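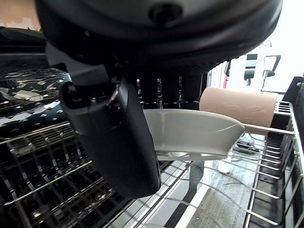

Bottom rack, with the grater, the white bowl and my favorite pink cup.

October
by Muthoni Magesa

Okay, I have been wanting to write about the dishwasher for ages and my sister keeps telling me no one will read it, so hello to whoever you are!

We lived without one for 12 years. Every night it was me at the sink and Obadia with the towel, and I was fine with it, I thought. Then we moved into this apartment and there was a dishwasher already in the kitchen, and I am a changed woman. I love loading it. I love it the way some people love parking in a tight spot.

My current obsession is the grater. I used to scrub it by hand and lose a bit of knuckle every time (carrot cake weekends were the worst). Now I rinse it the minute I'm done, before the cheese sets like cement, and stand it over on the left with nothing leaning on it. The shallow white bowls go in at a tilt - give them a little room and they come out so shiny!

The pink cup is where Obadia and I disagree. He says cups go on the top rack, end of discussion. I say the top rack is full by lunchtime, and that cup has such a pretty dusty color and I want it back by breakfast. If it ends up on its side it collects a puddle, I admit that. I just tip it out and carry on.

Next up I want to figure out the big soup pot, which eats half the rack and makes me grumpy. Nyokabi swears she gets hers in with eight plates next to it and I need her to come over and show me.

12 comments | 276 shares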